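**Fish tofu** is a processed food made from fish paste, set in blocks and then fried or baked. No soya in most of it, despite the name. Sold fresh, frozen, or as a ready-to-eat snack in small plastic packs.

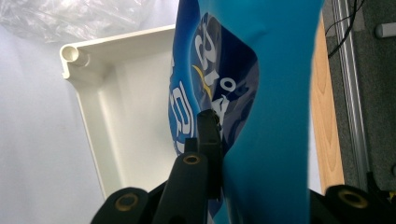

*Droment Food History Club, snacks section*

## Making
White fish is minced with salt, starch and egg white until sticky. Steamed in trays, cut into squares, fried for colour. The Ostby works does 1,000 trays a shift, mostly for hotpot. Texture springy, a bit like fishcake. Cheaper kinds have more starch and go soft in soup.

## Snack packs
Seasoned, sealed, heat treated. Keeps for months unopened. Flavours vary alot: spicy, barbecue, plain.

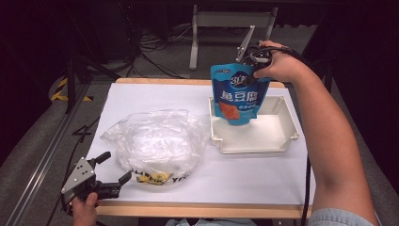
*Blue stand-up pouch, labelled 鱼豆腐 ("fish tofu").*

## Use
Hotpot, noodle soup, skewers. Goes in near the end, 2 minutes is plenty. Frozen blocks can go straight in the pot.

## Trade
Gotholm got its first regular imports through the harbour market, 700 cartons in the opening year, sold mainly to resturants. Đồng, a noodle shop there, still lists it as a topping. Later figure for the town is 1,721 cartons. Source needed for the years between.

## See also
Fish ball, fishcake, surimi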